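Handout 4: Looking at a Packaged Handling Kit (the Lunidel gripper kit from Zanero)
Notes by Sunita Haverford, 8 January 2025

Welcome back, everyone, and thank you for reading the catalog pages before class. Today we stay with the Lunidel kit, which Zanero sells to small food counters and packing rooms. You get two fingers, a wrist camera, the mounting plate and a license for the Zoneo software, all for $889. The arm is extra, so please keep that in mind when you compare it with the Berchtold offer from last time, where the arm is part of the price.

I like to start with soft food, and a wrapped sandwich is a lovely place to begin. Bread gives way when you squeeze it, and plastic wrap can slide or catch the light, so the grip force and the camera settings both need some thought.
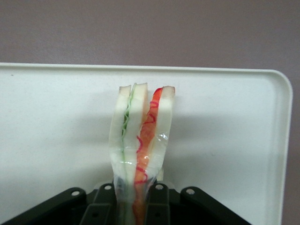
Zanero gives the grip force as a setting from 0 to 100, and the manual is a bit shy about what those numbers mean in real units. Ville Kallio wrote to them in May to ask, and the answer was friendly but not very full – I have put it in the course folder for you. For now, treat the number as a dial, start low, and write down every value you try.

A word on support, too. The basic plan covers email only. A phone line costs more, and replacement finger pads are sold in packs of two, so a busy kitchen would want to add those to its yearly budget.

For next time, please read the warranty page and write a short paragraph on whether you would buy the kit for a sandwich counter, and what you would ask Zanero first. Bring your force notes along as well – we will put them up on the board together.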